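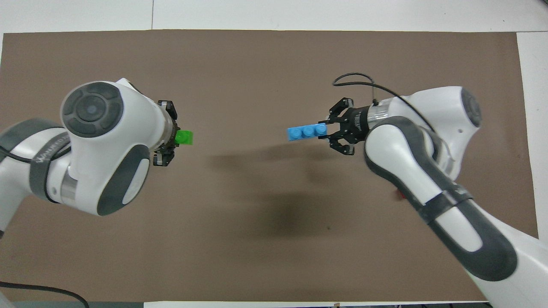 Attachment 1: both arms at the meet pose, green brick on the left, light blue on the right.

Ticket: Bricks miss each other at the meet pose
Opened: May 31, 2018
Status: Open, waiting on parts
Area: Henare bench, two-arm cell

Hi all, me again with the brick stacker! I've been chasing this one for a few evenings at the shop and I'm writing it all down before I forget which things I already tried.

What it should do: left arm picks a brick, right arm picks a brick, they both come to the middle of the mat, stop nose to nose, and then the left one slides in and the two get pressed together. I'm running the Ranorari sequencer with the Millach calibration file we all share.

What it does: the stop is fine. The press is the problem. On my last batch of 40 runs I got 7 bad ones, where the bricks touch at a slight angle and the right-hand brick gets shoved back in the fingers. No error, no fault light, the script happily carries on as if it had built something.

Log of what I've tried so far

1. Re-ran the calibration. First thing anybody would ask, so I did it first. Went through the whole Millach routine twice. Next batch was no better, and I think a hair worse, though I wouldn't swear to that.

2. Slowed the approach. Dropped the final move from 80 percent speed to 51 (I was dragging the slider and that's where it landed, don't read anything into it). The misses look gentler now but they still happen.

3. Swapped which arm moves. Left holds still, right does the pressing. Same miss, and the same brick slips. That got my attention, because up to then I'd been blaming the left arm's path the whole time.

4. Looked hard at the right gripper. It holds the long brick sideways by one end, so most of it is hanging out toward the other arm. The green one on the left is a stubby little thing and only just pokes out past the fingertips, so there isn't much for it to twist on. The long one has all the leverage in the world. I tried gripping it closer to the middle and that batch was much happier, but then the fingers are in the way of the studs and I can't finish the press. Argh.

5. Checked the cable. On the right arm it loops up over the wrist and runs back along the arm, and I wondered if it was tugging at the end of the move. I unclipped it, gave it more slack and ran it again. No change that I could see – I put it back how it was.

Where I am now: I'm pretty sure the long brick is rotating in the fingertips. I've ordered the grippy pads from Edness and they should turn up in June. Until then I'm leaving the grip force alone, so please don't bump it up in the shared settings if you use the bench!

Questions for whoever picks this up:

Has anyone got Ranorari to check the finger gap after a press? If the gap changed I could at least make it stop and complain.

Is there a fingertip file with a notch for a brick end? I remember seeing one in the shop folder and can't find it now.

Update, same night: tried a strip of rubber tape on the right fingertips. Looks promising on the few runs I did, but the tape was already creeping by the time I packed up. Leaving the ticket open until the pads are on.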